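Zarnar vanity and basin, small bathroom size: a review after a full year

I put off replacing our bathroom vanity for so long that the old one had started to lean. It was a pedestal sink with a skirted table shoved beside it, and every toothbrush, razor and tube of sunscreen in the house lived on top of the toilet tank. So when I say I love this thing, bear in mind where I was starting from!

We bought the Zarnar from the Brotach showroom in Vallville last February. It came to 400 dollars with the basin, and the faucet was another 129. I'd looked at a Negri set that ran to 2,000 and was lovely, with drawers that closed like a bank vault, but I couldn't get past the price for a room where I mostly spit out toothpaste.

Delivery was two boxes, one for the cabinet and one for the ceramic top. The top is heavy. Get a second person and clear the hallway first, and take the bathroom door off its hinges if yours is as narrow as ours. My brother-in-law Ankit Tomar came over to help and we had the cabinet together before lunch. The instructions are all drawings, and step nine shows the back rail upside down (we built it that way, then unbuilt it). The cam locks are metal and bite properly, and the predrilled holes lined up every single time, even on the doors.

Plumbing took longer. The cutout in the back panel is generous, but our supply valves sit high on the wall and I had to trim the opening with a jigsaw. Seal the raw edge if you do this. I used plain clear silicone and it's been fine. The trap that came in the box was a little short for our drainpipe, so I bought an extension at the hardware store for a few bucks.

Now the good stuff. The bowl is deep! I can fill a bucket in it, wash a sweater in it, rinse paint brushes without spraying the mirror. The faucet has a single lever, and it moves so smoothly that I can set the temperature with one knuckle when my hands are covered in sunscreen. Guests comment on it, which I never expected to happen with a faucet.

The wide rim is a bigger deal than I thought it would be. There's room for a soap dish, a cup and a hairbrush, and the rounded front edge is kind to your hip bones when you lean in to put in contacts.

White vanity, white basin, chrome faucet:
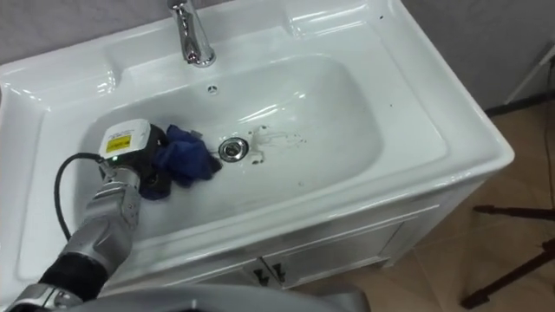
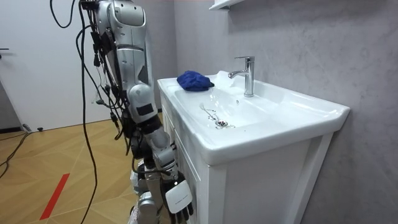
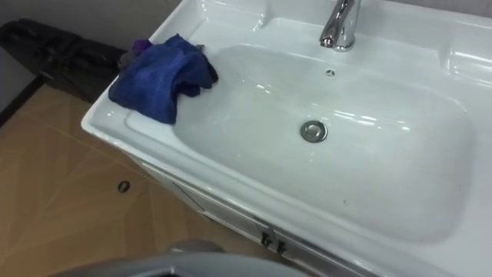 Storage is the one place I'd ask for more. Behind the doors you get a single fixed shelf, notched around the pipes, and tall bottles only fit on the left. I added a pair of stick-on bins inside the right door for hair ties and floss and that solved most of it. A drawer would be wonderful – Zarnar, if you ever make one with a drawer, I will be first in line.

The finish has held up better than I dared hope. Two kids splash that cabinet every night at bath time and I haven't found any swelling along the bottom edge. One hinge worked loose over the summer and took a quarter turn of a screwdriver. Hard water spots do show on the faucet, so I keep a microfiber cloth under the sink and give it a quick rub when I think of it. Vinegar and water for the drain ring, once a month or so.

I'd buy it again tomorrow, and I've already measured the downstairs half bath. It would fit with an inch to spare, provided I can talk my husband into moving the towel bar.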